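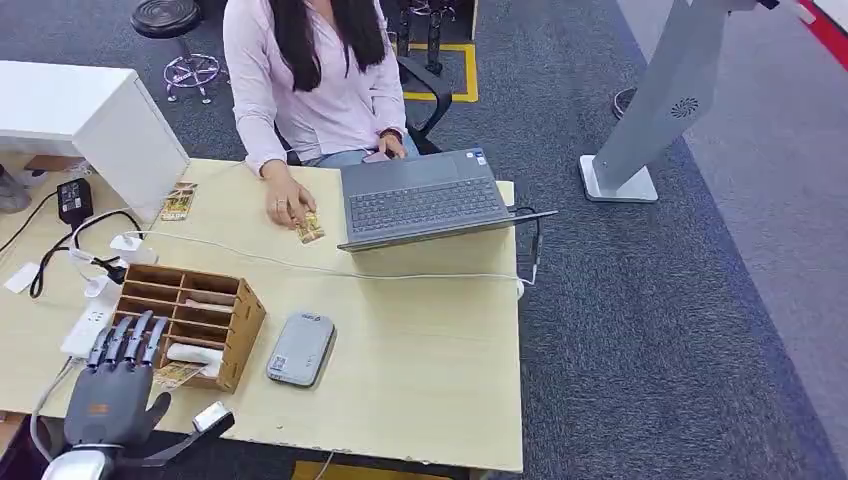 The wooden organizer keeps its place between the cables and the laptop.

When our office moved to the second floor in Jorby, I was asked to choose a desk for the corner room. I visited a showroom and found a very handsome one, with a drawer for cables and a leather mat, for 585 dollars. I walked around it two times. Then I went home and thought about what was really wrong with the desk we had, and I could not name one fault in the desk itself. The faults were all in what we put on it.

This article is about that desk, and how it became a place where a person can sit down and start. I do not have a system with a name. I have read several of those, and each one asks me to buy boxes.

The first question is the electricity. Every desk guide I read wants the power strip to be invisible, attached under the table or closed in a case. We tried this for the whole of May. It looked very clean, and each morning someone was on their knees to find a free socket. Now the strip lies on the desktop, along the left side, with the black adapter plugged into it. It is not beautiful. But the hand finds it without the eyes, and I have accepted a white strip on a light desk as a fair price.

With long cables I am less patient. A cable that crosses a desk will always be in the way of somebody, so the question is only where it should cross. Ours goes behind the organizer, and the heavy box stops it from coming forward to the papers. I bought a set of cable clips from Rukico for 59 dollars, which I now find too much money for clips. Half of them are still in the bag. The extra length of the black cables stays in loops near the adapter, and I have stopped to be ashamed of this.

The organizer itself is a simple light-brown box with small compartments. When it arrived I wanted to give each compartment a job: pens here, keys there, coins in the little one. This lasted until the first busy afternoon. What survived was something more modest. The box takes whatever is small and has no home, and it is emptied when it cannot take more. I did it last time with a cup of tea, and it took me 86 minutes, mostly because I was reading old notes.

A roll of paper also lives at the box. I recommend this to everybody. A desk where people drink coffee needs something to wipe with inside the reach of the arm, and if it is in the kitchen, the drop will dry before you return.
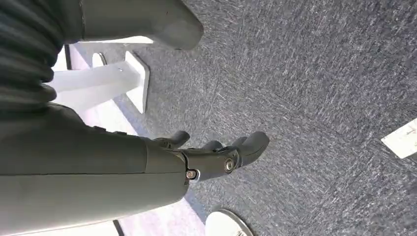 The floor is the part of a workroom that I forgot for the longest time. We clean the top of the desk, we admire it, and under it the dust continues its life. Our cleaner taught me to begin at the lowest point and to go around anything that stands flat, because the dust collects along the edge. In this room it means the square white plate with its slightly rounded corners, lying against the floor at the end of a white bar. A wide broom passes it and leaves a thin gray line. A damp cloth folded in four is better, and I go with one finger around each corner. While I am down there I look also at the dark little screw point near the edge of the plate, as dust likes such places. It is two minutes of work if it is done often.

Back on the top, there is the question of the cards. Small cards are the most difficult object I know in an office. They are too good to throw away and too thin to stay where you put them. One leans on the white cabinet, another lies next to the organizer, and on a bad day you discover a third under the laptop. I tried a card album by Walletti, with clear pockets. It is well made, and I used it for one week. To put a card in a pocket needs two hands and a little attention, and at the end of a phone call I have neither of them.

So the cards stay out, but they have a border. Everything tan and brown belongs on the left half of the desk, together with the cabinet and the box. The right half is for the laptop and the person who uses it. A colleague from Taipe, the print studio downstairs, asked me if this is a rule. I said it is more like a habit with some pressure behind it.

The handsome desk was still in the window when I passed last month. They had put a vase on it, and no cable anywhere.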